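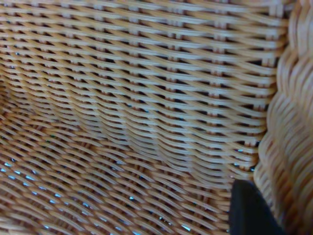 wicker basket, inside, close up

Brirkell mini PC: swap the SATA drive for NVMe or just add a second one?

tholovko
Quick one. Got a Brirkell on the desk at work, 224 GB usable on the stock drive and its nearly full. Two slots inside, one SATA, one NVMe. Do I clone to a new NVMe and boot off that, or leave the OS alone and stick files on the second drive? Never cloned anything in my life. Don't want to reinstall everything, took me a week last time.

sutris_p
Clone it. Dremix does it from a USB stick, free version is fine. Boot the stick, pick source, pick target, wait. Mine took 13 minutes. Then go in the BIOS and change boot order.

vanloon_m
Disagree. If the machine works leave the boot drive alone. Add the second drive, move your documents folder over, done. Cloning is where people lose stuff. They pick the wrong target and wipe the disk they wanted to keep. Seen it twice this year.

sutris_p
They pick the wrong target because they dont read the screen. It shows the drive size right there.

vanloon_m
And if both drives are the same size?

sutris_p
Then unplug your externals and look at the model number. Come on. 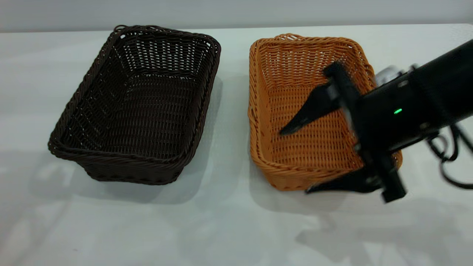
Re: heat in the small case

biljana.v
Before anybody clones anything, which Brirkell? The older case has no vent over the NVMe slot. Mine was dropping to SATA speeds after a few minutes of copying big files. Stuck a Živković heatsink on it, the flat one, and it went back up to around 3227 MB/s on reads. The tall one will not fit, lid won't close. Ask me how I know.

tholovko
Older one I think. No vent on the bottom anyway. So flat heatsink either way?

biljana.v
Yes. And peel the sticker film off the pad first. The pad has film on both sides

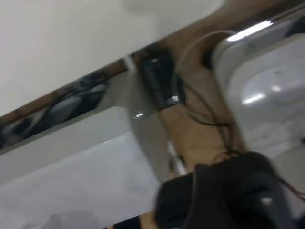

and people forget the second one. Also the slot screw is tiny, put a bowl under it or something. I lost mine in the carpet and had to order a bag of them.

vanloon_m
Can confirm about the lid. But this is what I mean, now he needs a heatsink, a USB stick and a BIOS trip. For what? He said he's out of space, not that it's slow.

sutris_p
Boots faster, everything opens faster. Once you've used it you wont go back. And the second drive has to go in the NVMe slot anyway so he needs the heatsink whichever way he does it.

vanloon_m
Ok, fair on the heatsink. Still wouldn't clone.

tholovko
Whats the BIOS key on these? Tried F2 and Del, nothing.

sutris_p
F7. Hold it before the logo comes up. If fast boot is on, turn that off first.

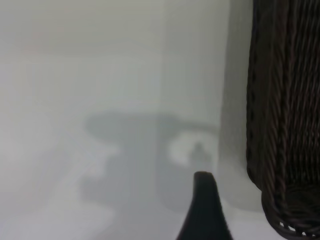
Ulside Hardware Club, storage and upgrades board

valbona_k (mod)
Moved this from General. Backup first, whichever way you go. Copy the stuff you care about to an external, unplug it, then start. And check if the drive is encrypted, if it is get your recovery key written down on paper before you touch the boot order.

tholovko
Backup running now. Going with the clone, sorry Maarten. Heatsink comes Thursday.

vanloon_m
Your machine. Keep the old drive untouched for a couple weeks at least. Don't format it the same night.

sutris_p
Agree with that part.

biljana.v
Post your read speeds after, curious if yours throttles like mine did.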